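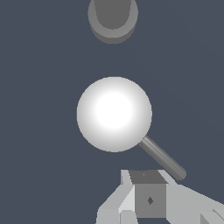

Pallstead canteen: monthly portion and calorie check, May

1. Calorie figures shown next to every hot dish. Yes, except the pasta bake. Card missing at the serving counter.

2. Main meals at or under the 794 kcal limit. Yes for 4 of the dishes tested. The cheese pie went over on the larger plate. Go back to the smaller one.

3. Porridge served with the 65 g scoop. No. Staff were using a soup ladle. New scoop ordered from Tollex.

4. Sugary drinks no bigger than 500 ml. Yes. Two shelves still carry the old price labels.

5. Scales checked against the test weight. Yes, both within a gram.

6. Free drinking water easy to find. 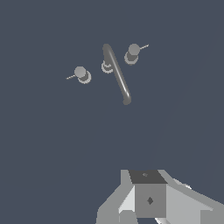 Water is on offer, but most people we watched walked past it and bought juice. The jug station needs a sign at eye level and cups beside it. A plain set like this one, a curved spout with two separate handles, would do for the refill point. Olmedo to quote for fitting.

7. Salad dressing kept off the plate unless asked for. Partly. Done at lunch, not on Saturday.

8. Waltuteck menu sheet matches what is served. No. Bagels still listed as plain, sold buttered. Correct before the next check.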